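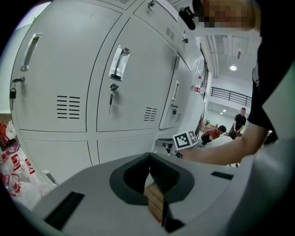

Questions we get about robots and chores

Can a robot do my housework yet?
Parts of it. Floor cleaners and lawn mowers have been on sale for years and mostly work. A machine that walks into a kitchen, clears the table and puts the plates away is still a research project.

What about the shop floor?
The same split applies. A fixed arm that lifts the same box from the same spot all day is old technology. Putting stray bags into lockers, or finding the right door and turning its key, is much harder.

Why are locker doors hard?
Handles differ, keys are small, and a door swings in an arc that the arm has to follow. Pull slightly the wrong way and it jams. In October we tried the Tipoki arm on a row of steel doors at our Jaltberg workshop. It opened 7 before it needed help.

How do the machines learn?
Often from people. Someone does the job with a hand-held gripper that carries a camera, and the recordings are used to train the robot. Our locker set has 819 of them.

Is that enough?
For one kind of door, nearly. For any door in any building, no.

Are plastic bags a problem?
Yes. They fold, slide and cling to each other – a box keeps its shape and a bag doesn't.

Can I buy a Tipoki?
Not at present. Two are on trial, both with Trustitz, who run the storerooms. Home trials are not planned.

Will it replace staff?
It can't at the moment. Each trial machine has a person standing by.

Who writes these answers?
The workshop team at Basasden. Send new questions through the contact form and allow two weeks for a reply.

Last updated Sunday, March 31, 2019

We use cookies to remember your settings. By continuing to use this site you agree to this. Accept Find out more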